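Gripper build: notes from the back bench

The Vonach shop group has been putting together a hand-held gripper since October, and it is now far enough along to use away from the bench. Do-yoon Cha did the drawings and most of the printing. Andri Plattner handled the finger pads and keeps the parts list.

The idea is simple. You hold the tool, squeeze, and two fingers close on whatever is in front of them. A camera on the tool records what the fingers do, and the recordings go into a folder called Plondix that Do-yoon uses to work out motions for the arm we plan to build next.

The housing is the third version. The first one cracked at the screw posts and the second was too narrow to hold the linkage without rubbing. This one is wider and weighs 565 grams with everything fitted. That is more than we wanted, and your wrist knows it after 18 minutes or so of steady use. Andri would like to take some weight out of the walls before we print another – Do-yoon would like to leave it alone until the fingers are settled.

The fingers are where most of the time has gone. Flat pads were fine for boxes and poor for anything round. The current pads are hooked, with a textured inner surface, and they hold thin handles much better. They still let a handle turn if you press down hard. We have 8 M3 screws left over from the old mount and may use them to try a deeper hook.

For the past two weeks we have been working through household jobs, starting with the sink. Long, light objects are good practice for keeping the tool level.
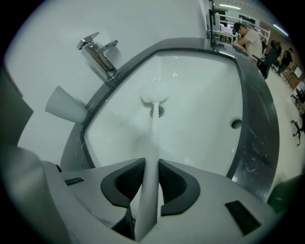 At the sink with the current finger pads, holding a long white rod over the drain.

Next up is a stop for the trigger, so that people with smaller hands don't have to reach as far. If you have a printer free and can run a set of pads, leave a note for Andri in the Kuvus tray by the door. The next open bench night has room for 10 people.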